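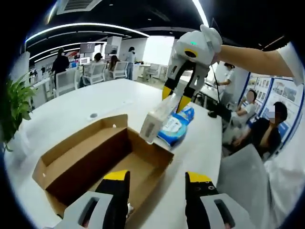 Slide 1: an open cardboard box on a white table

Speaker notes — "What the engagement letter forgot to say"
Keltuleck small-firm practice day, afternoon session

SLIDE 1
Wait for the door to stop banging. Thank Omolara for the introduction, whatever she says in it.

I've practiced contract law for 19 years, and most of what I know about engagement letters I learned from clients who had read theirs more closely than I had. We have 50 minutes. I plan to use 40 of them and leave the rest for people who want to tell me their letter is fine.

SLIDE 2 — Who wrote yours?
Ask for hands. Who wrote their own letter from scratch? Who inherited it? Who has a letter that still mentions fax charges?

Mine came from the first firm I worked at, which got it from a firm that no longer exists. It had a clause on telegrams. I sent it out for two years.

SLIDE 3 — Scope
Slow down here. It's the slide people photograph.

The Bellel matter. (Both sides have agreed I can talk about it. Don't name the partner.) The letter said the firm would "assist with the lease." The client, a bakery, took that to include the fight with the landlord, the sign permit and the neighbor's dog. The firm took it to mean reading the lease. You can guess who was more annoyed when the bill came.

Say what you're doing. Then write a sentence that begins "We are not" and finish it. Iulian Ardeleanu in our office thinks that sentence sounds rude. He also has the most write-offs.

SLIDE 4 — Who is the client?
Two brothers and a company walk in. Three possible clients, one chair short. Pick, in writing, before anyone tells you a secret.

If someone raises joint representation, say it needs its own letter and its own talk, and move on. Last time we lost 15 minutes to this and never got to fees.

SLIDE 5 — Fees
Read the Okoro clause out loud in one breath. It can't be done. Let them laugh.

Then the rewrite: "We bill by the hour. We send a bill each month. Please call us if anything on it surprises you." Efe Abubakar tested it on her own clients and they did call. She'd like me to mention that part.

Retainers: say where the money sits, when it moves and what happens to what's left. Check your state's rules before copying anything of mine.

SLIDE 6 — Ending it
Nearly every letter says how the work starts. Of the ones I was sent for this talk, 4 said how it ends. Send the closing letter. Yes, even to the client you like.

File retention goes here if there's time. There won't be.

SLIDE 7 — Questions
Adebayo Isah has the roving mic. Repeat each question for the back row.

If asked about e-signatures, hand it to Ketsara Kaewkla, second row, who has been warned.

Handouts are by the coffee. Collect the spare clicker batteries from the lectern before leaving.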